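Saturday, late

Back at the Dokness kitchen most of the day, gathering examples for the Grerent set. The target for this month is 3000 and we stand at 810, so the weekend shift stays on. I don't mind it. The building is quiet on a Saturday and the parking is free.

Spent the first hour on the task list. Too many of the old prompts say the same thing in different words, and the model learns very little from that. I cut them down and wrote new ones that name the thing and the place - "put the mug behind the board," "move the tea packets to the other side of the organizer." Then I started on the counter.
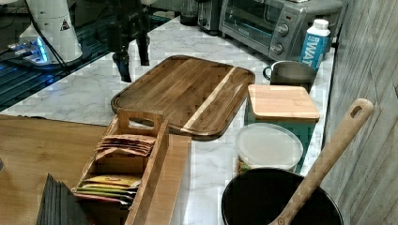
I keep telling myself to change the layout more often than feels needed. Last month's Nolldale batch had 300 runs with the objects in nearly the same spots, and the policy trained on it fell apart as soon as anything was turned. So the new rule is a fresh layout every few runs, written in the log before I touch the controls. It slows me down. I also have to keep the bad runs now, marked as failed, where I used to delete them.

Got some lunch, answered the Rezende people about file naming, went back in.
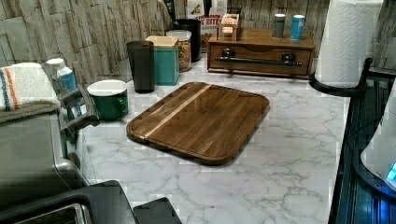 *Cutting board at an angle, a wooden organizer and containers along the back.*

My wrist is sore from the controller. Need to ask for the other grip on Monday. Aim for next week is 200 more, with the labels done the same day and not left in a pile.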